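How to check a button-press policy in simulation before you believe it

Written by Senga Baxter. Last revised September 3, 2024.

Most button-press demos are reported with one number, the success rate, and most of those numbers are worth very little. I have published a few of them myself. What follows is the procedure I now use on the rack task in Terkico, our in-house evaluation tool. It takes an afternoon to set up and will usually make your results look worse.

You need a trained policy checkpoint, the rack scene, and a working install of Terkico. If you are still on the June build, update first. That build logged contacts once per control step and missed short ones entirely.

Step 1. Write down what counts as a press

Do this before you run anything. The default check in the rack scene passes an episode if the gripper comes within a set distance of the target button. A policy that hovers passes. So does one that drags a finger across the panel on its way somewhere else.

The front panel has two red buttons, a yellow and a blue, close enough together that "near the red one" tells you hardly anything. Say which red one. Give each button its own name in the config and never let the colour stand in for the name:

target: red_lower_left
require_contact: true
forbid_contact: [red_right, yellow, blue]
hold_steps: 5

The hold_steps line is the one people argue with me over. Five steps is arbitrary. It does get rid of glancing touches, and you can change it as long as you report it.

Step 2. Look at the start pose

Load the scene, let the arm settle into its start pose and stop there. Don't run the policy yet.
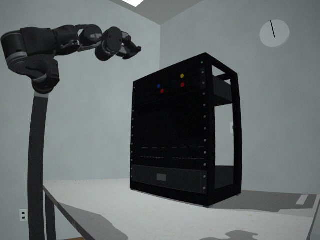 If every episode begins from an identical pose, your policy may have learned a single trajectory and nothing else. The quick test is to blank the camera input and run it anyway. Anastasia Karagiannis tried this on a checkpoint we were all rather pleased with, and it went on hitting the target in most episodes with no image at all. We had trained an expensive playback device.

Set the start pose to vary, and vary the rack's yaw and position on the table as well. Small changes are enough to begin with. If the blanked policy still scores well, your variation is too small or the target is too big.

Step 3. Run the episodes with fixed seeds

Use 300 episodes per checkpoint. Fewer, and the difference between two checkpoints is mostly noise. Save the seed list to a file and use the same file for everything you compare:

terkico run --scene rack --episodes 300 --seeds seeds.txt --log contacts

Keep the seed list out of the training set. This sounds too obvious to write down. Our training set had 2,178 episodes in it, and when I finally checked, part of my evaluation list was in there too.

Step 4. Read the contact log before the summary

The summary file is pleasant reading, so leave it closed for now. Open the contact log and sort by first contact. You are looking for episodes where the first thing touched is something other than the target: a neighbouring button, the panel, the rack frame. Some of these end in a technically valid press.

Then pick some passes at random and replay them. People replay failures and take passes on trust, and bad success checks live quite happily in the passes. Pause each replay when the gripper gets close to the front face and move the viewer so you can judge the gap from more than one side.
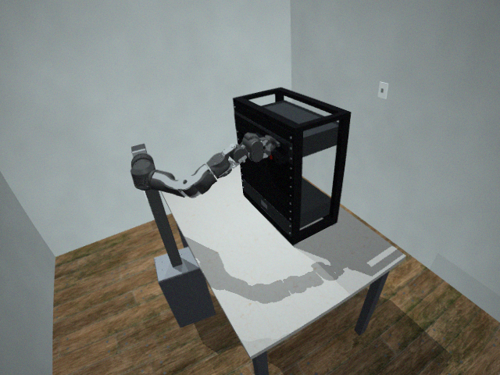 Replay view with the gripper close to the front of the rack.

A single viewpoint is no good for judging contact. The wrist can hide the panel, and a gap of a few millimetres looks like a touch from the wrong side. If the replay and the log disagree, suspect the collision shapes. Turn on the collision overlay and see whether each button has its own shape or whether the whole panel is one slab. A slab will register contact for any of them.

Step 5. Change the lighting

Strong shadows fall across this table, and a policy can lean on them as a position cue without you ever asking it to. Rerun the same seeds with the main light moved, then again with shadows off. A large drop means the policy was reading the shadow of the arm or the rack. I'd treat even a modest drop as a warning.

Step 6. Report it properly

Give the strict success rate, the wrong-button rate, the blanked-camera rate and the rate with lights moved. State the number of episodes and the hold setting. If you only have room for one figure, use the lowest.

None of this tells you the policy will work on a real rack. Simulated buttons don't stick, and the simulated friction is whatever you typed in. A good result here means the checkpoint is worth an hour of hardware time.

Known problem: the log viewer stops loading after line 1,509 if an episode was interrupted. Split the file and open the halves separately.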